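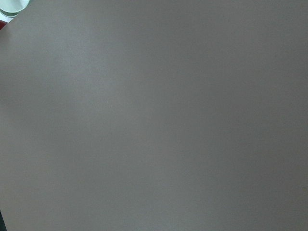

Bench top, wrist camera view

About Turkerdale

We test robots on chores. Small ones mostly. Pouring, slicing, weighing, wiping, putting the lid back on. We started because people kept asking us whether a machine could do the dishes yet and we didn't have a good answer. Short answer, still: some of it, some days, with the table laid out right.

Turkerdale is a small shop. Muchen Shen runs the bench and writes the task list. Tsz-kin Wei does the controls side, the cabling, and most of the talking to customers (sorry Tsz-kin). Everyone else comes in by the project. We don't build arms and we don't sell them. We get paid to find out if the arm you're thinking of buying will do the job you want it for, and then we write it down in words your line manager can read.

What we do

Chore trials. You send us a task, we set it up on a bench, we run it until we know something. A typical trial is 80 runs of the same task. Same cup, same bottle, then we start moving things. Two inches left. Different bottle. Lights down. That's when it gets interesting and when most demo videos stop.

Shop-floor trials. Same idea, less lemon. Kitting, bagging, loading a fixture, tightening a cap. We did a long one for Jastik, who pack small hardware, and they ended up automating the weighing step and leaving the bagging to people. Good outcome, in our opinion.

Write-ups. Every run gets logged, good or bad. Our log stands at 2502 runs as of February. 899 of those are pours of one kind or another, becuase everyone wants pouring.
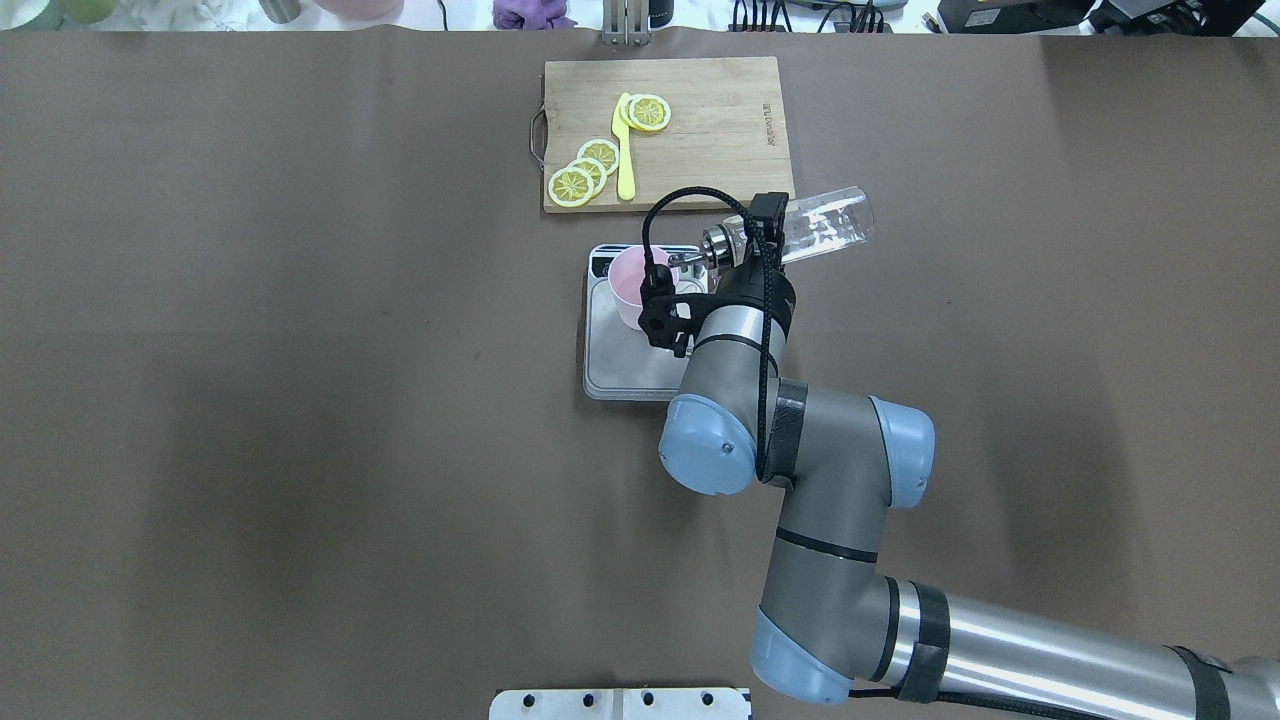

Pouring task – bottle, cup and scale, with the cutting board behind

Can they do chores yet?

Depends on the chore. What we tell people on the first call:

Picking up a known thing from a known place – yes. Has been yes for years.

Pouring – getting there. A scale under the cup helps a lot. Without one the arm is guessing from the camera, and a clear bottle is hard to see. Clear anything is hard to see. If you can color your liquid or your container, do it.

Slicing – we use play food for most of this. Toy knife too. You learn nearly as much about the grip and the motion, and cleanup is a lot quicker. Real fruit comes later, once the motion is worth it.

Folding – slow. Very slow. Tovik asked us about towels and we told them to check back.

Whole kitchen, start to finish, a stranger's kitchen – no. Not yet, and we'd be careful with anyone who tells you different. The single steps are okay. It's the join between the steps that goes wrong: the cup ended up an inch from where the next step expects it, and everything after that is off.

Same on the shop floor by the way. People worry about the hard step and then lose a week on the handoff.

How we work

Plain setups. Brown paper on the table, things you can buy in any store. If a task only works on a perfect bench it isn't going to work at your place, so we don't spend much time making the bench perfect.
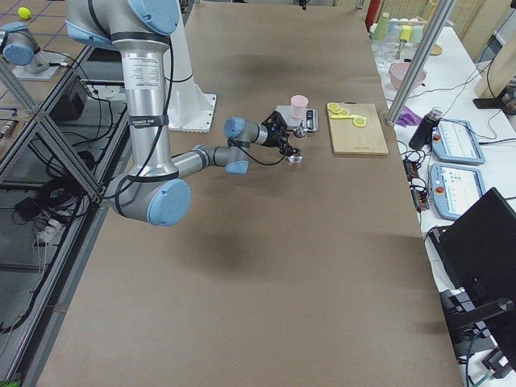
We change one thing at a time and we say which thing. If a person had to step in, it goes in the log as a person stepping in, not as a pass. Customers have asked us to count those as passes. We don't.

You're welcome to come watch. Tuesday is open bench, mornings. Bring your own part or your own dish or whatever it is, we'll put it on the table and try it. No charge for a first look. Closed shoes please, and stay behind the line when an arm is live.

Who we work with

Small manufacturers, a couple of food places, product teams who need a straight number before a meeting. The Nicholas project is our longest running one, a set of kitchen tasks for people with limited hand strength – opening, pouring, cutting soft food. Muchen leads it. Slow going but it's the work we'd keep if we had to drop everything else. Reports go out to the partners after each round and we can share the short version if you ask.

Working here

We have 2 openings right now, both bench technician. You'd be setting up tasks, running them, resetting them, running them again. Patience matters more than a degree. Some Python is nice to have. Must be ok with repetition and with wiping up water.

Get in touch

Use the contact form. Tell us the task, the object, how often it needs doing and what happens when it goes wrong. A phone video of a person doing it is the most usefull thing you can send. Tsz-kin reads everything, usually replies same week – if you don't hear back, write again.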